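Chapter 3
Writing Emails People Want to Open

If you have ever signed up for a store's mailing list to get a discount and then deleted every message that followed, you already know a good deal about email marketing. You know what it feels like to be on the other end of it. I would ask you to hold on to that feeling as you read this chapter, since most of the mistakes we are going to talk about are made by perfectly nice people who forgot it the minute they sat down to write.

When I started out, I looked after the newsletter for a small homewares business called Hiltemon. We had 322 subscribers, and I was enormously proud of every one of them. Each Monday I sent them a long letter with all our news in it – new stock, old stock, opening hours, a recipe if there was room – and each Monday around 16 people clicked on something. I tried brighter buttons. I tried sending it before breakfast. It was my colleague Fathima Saha who finally read one from top to bottom and asked me, very kindly, what I was hoping a reader would do when they got to the end. I had no idea, and I'm afraid it showed.

So we will begin with purpose, well before we get anywhere near subject lines (I know many of you turned to this chapter for the subject lines, and they are coming, I promise). A welcome message has a different job from a reminder about a forgotten cart, and both are different again from the friendly monthly note that asks for nothing at all. Once you can say in a single plain sentence what a message is for, the writing gets a great deal easier.

From there we will look at how to divide a list into smaller groups, how often to write, and how to read your results without losing sleep over them. The longer case study follows Rizwan Bhattacharjee through his first January at Codier, where he inherited a list of 298 customers who had heard nothing from the company in over a year – and had to work out how to say hello again.

Keep a notebook handy, and if you have an old newsletter of your own, print it out. You will be marking it up before long.

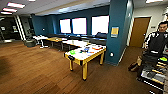 Figure 3.1 A room with a teal wall and a yellow-framed table.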